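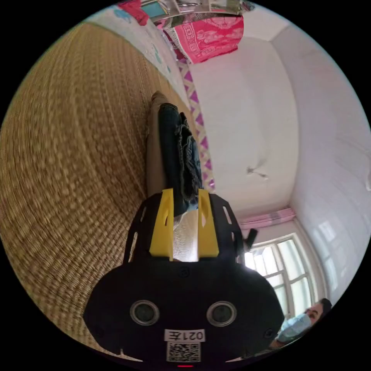

Dark blue denim between two yellow gripper fingers.

Demham Road Works Coordination Meeting
Minutes, Apr 26, 2018

Chair: Nandini Hegde
Minutes: Minttu Koivisto

1. Previous minutes
Approved with one correction. Item 4 should read "northbound shoulder."

2. Ojala Street culvert
Excavation is complete on the east side. The west side cannot open until the gas main is moved. One lane stays closed for 200 feet -- flaggers on site during work hours. Kurnex to send a revised lane closure plan.

3. Grendov Bridge deck repair
Kurnex asked for a full overnight closure to pour the north span. The signed detour adds 2,000 feet for cars. Trucks will need a separate route, not yet agreed. Closure approved in principle for June, subject to the truck route. Message boards go up 120 hours ahead.

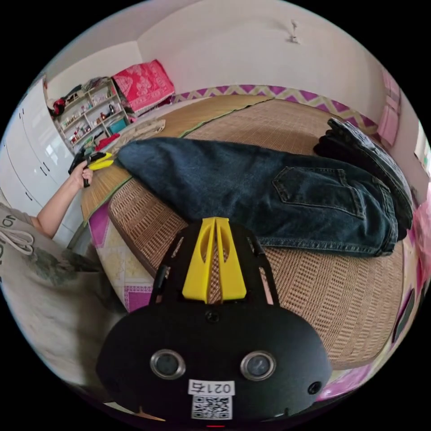
Yellow mount and black side arms, with woven mat behind.

4. Signal timing
Left-turn queue at Ojala Street still backs up past the storage lane. N. Hegde to request a longer green phase for the evening peak. No change to the pedestrian phase.

5. Barriers
300 drums delivered. Reflective sleeves are missing from part of the order -- supplier notified.

6. Actions
Kurnex: lane closure plan, truck route.
N. Hegde: signal request.
M. Koivisto: notice to bus operators.

Next meeting to be set by email.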